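Open day at Skasitz: the gripper without the arm

Visitors to the Skasitz open day on 2 Mar 2026 expected robot arms. For most of the afternoon they got a table, a screen and a pair of motorless fingers that a person works by hand. Czesław Pawlak, who runs data collection for the Jullora project, gave the demonstration and answered questions for a good while after it ended.

The principle is simple to state. A person holds the tool, does an ordinary job with it, and a camera mounted on the tool records what the fingers do. The recordings are later used to train a controller for an arm fitted with the same kind of fingers.

"People ask where the robot is," Pawlak said. "At this stage there is no robot. There is the end of one, and somebody's wrist."

He prefers this to driving an arm by remote control, which the group did until December. The old setup, built on a Nowicki bench arm, needed 2 people and a trolley, and it could not be taken up a flight of stairs. Pawlak put the cost of that in terms of variety. "You get one room. You get one height of table. The controller learns the table."

I asked what makes a recording usable. He listed the reasons for rejection instead. The fingers leave the view for too long. The operator reaches in with the free hand. The tool moves faster than an arm could follow, which he called the most common fault in new operators and the hardest to cure. "A good cook is a bad operator for the first hour. The hands are too quick."

Each operator at Jullora makes 100 practice recordings before any are kept. Pawlak would not say whether the number had been arrived at by measurement. "It was a round number and it has held up."

The finger pads took up more of the conversation than I had expected. They are textured, and they wear. When the texture goes smooth, thin objects begin to slip, and the operator compensates by squeezing harder without noticing. The recording then teaches the squeeze. Pads are now changed on a schedule, whether or not they look worn.

Much of the recording is done in home kitchens. Pawlak was firm that these should be left as they are, with the usual things out on the counter and whatever cloth is normally on the table.
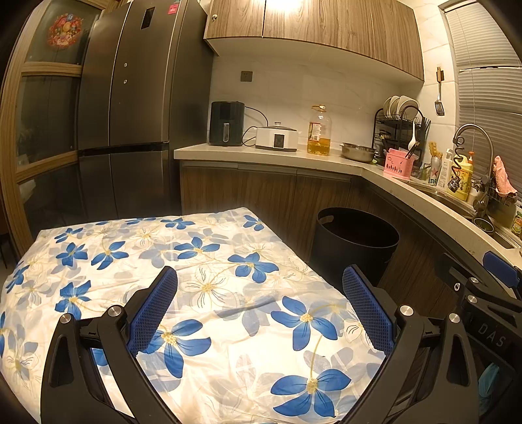 "Printed fabric is useful to us," he said. "On a plain gray bench the object is the only thing with an edge. In a house there are edges everywhere, and the controller has to learn which of them can be picked up."

Steel appliances are a separate problem, on account of reflections, as is strong light under a wall cabinet. The group's alignment software, Cladodance, loses its position when too much of the view is glare. It recovers if the operator holds still. Pawlak asks for a pause of 5 seconds at the start of each recording for the same reason.

The last question from the floor was whether the fingers could handle an egg. Pawlak said they could, and that the arm could not yet do it reliably. He then went back to the pads, and to a supplier who had changed the adhesive without telling anyone.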